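Kontogiannis electric steamer pot, reviewed by Pacita Pangilinan
Apr 8, 2026

I bought this steamer in Dallville in October, mostly for buns and dumplings. It cost $92 and I use it twice a week.

The clear parts of any steamer get the most handling, and I check them for scratches before anything else.
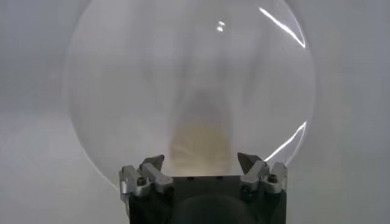 Mine has held up fine with dish soap and a soft cloth. I would not use a scouring pad.

Steaming

The steel basket has a flat bottom with small round holes. Three buns fit with space left over on one side. Frozen ones take around 15 minutes. I keep a big plate next to the pot for moving them.

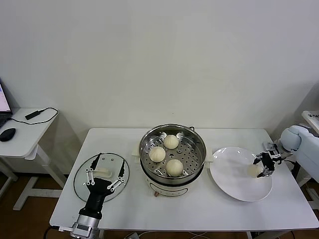 Complaints

The cord is too short, and the base is slow to drain. Four stars.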